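Stale contact flags and the fridge task

Most of January went on a fault in the fridge task, and I am writing it down while the numbers are still in my notebook. The short version is that our success check was reading a value that was one reset out of date, and that a stop condition meant to protect the arm depended on the same value.

The setup, for those who have not followed the earlier posts. Stivik is the kitchen simulator I maintain. Sesach is the task layer that sits on top and decides when an episode starts, ends and counts as a success. Moroz is the controller that turns a target pose into joint commands. The task in question asks the arm to reach into an open fridge, take hold of a small bottle and set it down on the middle shelf. The room around the fridge is swapped between runs, so the walls and floor vary while the fridge geometry stays fixed.

I ran a batch of 2000 episodes overnight. The report gave 1148 successes, which was well above what the same policy had managed the week before. Nothing in the policy had changed. The only differences were a new build of Stivik and a faster reset routine which I had merged to save time between episodes.

I replayed a sample of the successes and found that a good many ended with the bottle still in the fingers. The place condition has three parts: bottle within tolerance of the shelf plane, bottle speed below a threshold, and no contact between bottle and fingers. The first two were true for a bottle held still just over the shelf. The third should have been false.

The contact table is filled in by the physics step. The old reset routine ran one empty step after moving the objects to their start poses, and so the table was always fresh. The new one skipped that step and restored the table from a cached copy. In the cached copy the finger pair was marked as separated, which was correct at the moment it was saved. The pair was also marked as asleep, and the solver does not refresh a sleeping pair until one of the bodies is woken. The arm is driven by position targets, and under the new build a position target does not wake the body it moves. The grip forces were still being applied through a different path, so the bottle was lifted as normal and the flag never changed.

Rescoring from the logged forces took an afternoon. Of the 1148, 313 had been ended with a grip force still present. Those are failures, and I have marked them as such in the results file.

The safety side bothers me more. Moroz has a stop rule that cuts the commanded speed when a link touches anything other than the target object. It reads the same table. With sleeping pairs, the forearm could press against a door bin or the lip of the lower shelf and the rule would not fire. I went through the force logs for the links and found several episodes with sustained contact against the fridge body and no stop. In simulation this costs nothing. The same rule, with the same source, is shared with Fidemari, which is the branch we use for the hardware bench. The bench gets its contact signal from joint torque, so it was not exposed, but the interface allows either source and there was no check to prevent someone choosing the wrong one.

Changes made so far:

The reset routine runs the empty step again. It adds a small delay per episode and I no longer care.

The place condition now uses measured grip force, with the contact flag as a second test. If the two disagree for more than a few steps, the episode is thrown out and logged.

The stop rule refuses to start if its contact source carries no timestamp, and trips if the timestamp is stale.

A held bottle over the shelf is now a fixed test case. It must score as a failure.

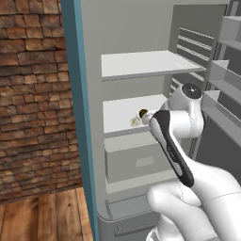 I have not yet rerun the full 2000 with the corrected reset. The wake behaviour in the new build also needs a proper look, as the drawer task uses position targets in the same way and its scores went up in the same week. Until both are finished, please treat any fridge or drawer figures I posted this month as withdrawn.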